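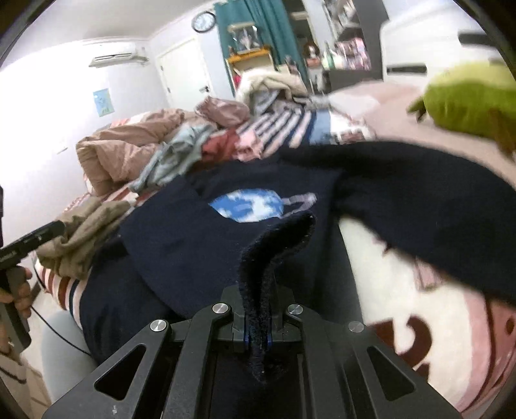 4. Equipment Planning and Cost Allocation

4.1 Scope of the purchase

The collection effort covers household textile tasks: grasping, spreading, folding, and stacking garments on beds and sofas. Demonstrations are recorded in occupied homes with hand-held grippers, so the budget is dominated by many small items that wear out or get lost. The original plan, dated 8/14/20, assumed a single bench setup with one fixed arm. It was dropped in February of the following year, when the arm and its mount had used up most of the hardware line and no garment data had been recorded.

The revised plan divides spending into 3 classes. Class A holds the grippers and their cameras. Class B holds spare parts and consumables, mainly finger pads, pivot hardware, cables, and storage cards. Class C holds everything needed to run a visit to a home: transport cases, chargers, insurance, and payment to the household. Labor is budgeted separately and is not treated in this section.

4.2 Number of units

Each operator carries 2 grippers to a visit, one in use and one in reserve. The fleet size was fixed at 20 units after comparing quotes from Lurnley and Galbraith. Lurnley offered the lower unit price but sold finger pads only as part of a full finger assembly. Galbraith priced the pads separately. Over a project of this length the difference in pad cost outweighs the difference in purchase price, and the Galbraith quote was accepted.

Garments make heavier demands on the pads than rigid objects do. Thick cloth is taken up in several layers, and the operator tends to close harder than needed. Pads are therefore replaced on a fixed schedule and not on inspection. Fig. 2 shows a typical work surface, a bed with a printed navy garment among other bedding.

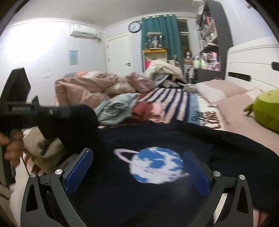 Fig. 2. Garment handling on a bed, with hand-held gripper and blue finger pads.

The replacement schedule is set per operator, since grip habits vary more between people than between fabrics. Stock is held centrally and issued in pairs. A pair is written off when either pad is returned, which simplifies the accounts at a small cost in material.

4.3 Site costs

A total of 43 homes is planned. Homes were preferred to a rented studio for two reasons. Studio rental at the Uvel site would have taken a larger share of Class C than household payments do, and the furnishing needed to reach a comparable level of clutter was quoted as an extra. Bedding in particular is costly to vary - a single bed in use may hold several blankets, loose clothing, and pillows of different weights, all of which would have to be bought, stored, and laundered.

The drawback is scheduling. A visit that is canceled late still incurs transport, and the planning sheet carries a reserve for this under Class C. Visits are grouped by district to limit the exposure.

4.4 Tracking and reorder

Stock movements are logged in Billa, the inventory tool already used for the laboratory's bench equipment. Each gripper has one record, and parts are charged against it when issued. A reorder is raised when central stock falls below the quantity needed for the visits already booked, plus the supplier's lead time. Cables were at first tracked in the same way, but the bookkeeping cost more than the cables did - they are now bought in bulk and charged to Class B as a single line.

Funds left in Class A after delivery may be moved to Class B, but transfers in the other direction need approval from the funding office.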